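4 minute read

Paid sessions at Prestcombe: come and show us how you use a toaster oven

If you have ever slid a slice of leftover pizza into a toaster oven, burned the edge of your thumb, muttered something and gone back for the oven mitt, then you already know most of what we need from you. We are looking for people to come and spend part of a day with us this April doing small, familiar kitchen jobs — opening and closing an oven, putting things in, taking them out again, setting the knobs, and tidying up afterward. You don't need to be a good cook. Some of our favorite people so far have told us they live mainly on toast, and we were very happy to have them!

The sessions belong to a project called Likusach, which looks at how people handle the little countertop appliances that most of us own and hardly ever think about. Big kitchen ranges get plenty of attention. The small oven that sits on a cart or squeezes in beside the bread box gets a good deal less, and yet it is often the one that gets used every morning. We want to see how different people reach into it, where they put their hands, which side they like to stand on, and what they do when the rack sticks. Tall people and short people, left-handers and right-handers, careful folks and people in a hurry — please come, all of you.

You will work standing up, with a small oven at about waist height. Most people settle in after the first few minutes and get on with the job. Jui-lin Hsiao runs the practice part and is very patient, so please don't worry about dropping things. The food is pretend or packaged, and the oven stays off and cold the whole time you are working with it.

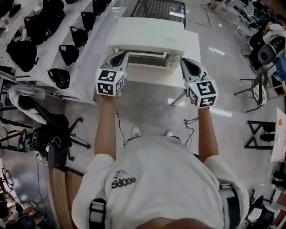 At the toaster oven, one grip near the top corner of the opening and the other by the control knobs.

A session lasts one morning or one afternoon. Mornings start at 9:30 and afternoons at 1:15, and either way you will be finished in three hours, with a proper break in the middle. There is coffee, tea and a decent supply of cookies, and you can sit down whenever you need to. We would much prefer that you speak up and rest than push on with sore shoulders.

We pay $183 for a single session, or $464 if you come to three. The money goes out by bank transfer within two weeks of your last visit. If you come by bus or train, keep your ticket and we will pay you back for that too. Parking is free behind the building, but the lot is small and fills up early.

You can take part if you are 18 or over, can stand comfortably for twenty minutes at a stretch, and can lift a loaded baking tray with both hands. Glasses are fine. Please wear flat, closed shoes and something with short or close-fitting sleeves, and leave rings and bracelets at home if you can bear to part with them. Long hair should be tied back. Every session is recorded, with your hands and the oven as the main interest, and before you begin we will go through a consent form with you, slowly and in plain words. You may change your mind at any point, and you will still be paid for the session you are in.

We have 51 places to fill this time. We can't promise everyone a spot, but we do keep a list for the next round, which will be about cupboards and drawers, and people on the list hear from us first.

To put your name down, write to Gemma Haworth at the Prestcombe front desk, or stop by the Nazarenko Building, Room 199, between 10 and 4. Tell Gemma your name, a phone number, whether mornings or afternoons suit you better, and which hand you write with. It would also help to know what kind of small oven you have at home, if you have one, and what you mostly make in it. That last part has no bearing on whether you are chosen, but Gemma reads every answer and has picked up some very good ideas for supper. Replies usually go out within four working days, along with directions and a copy of the consent form to read ahead of time.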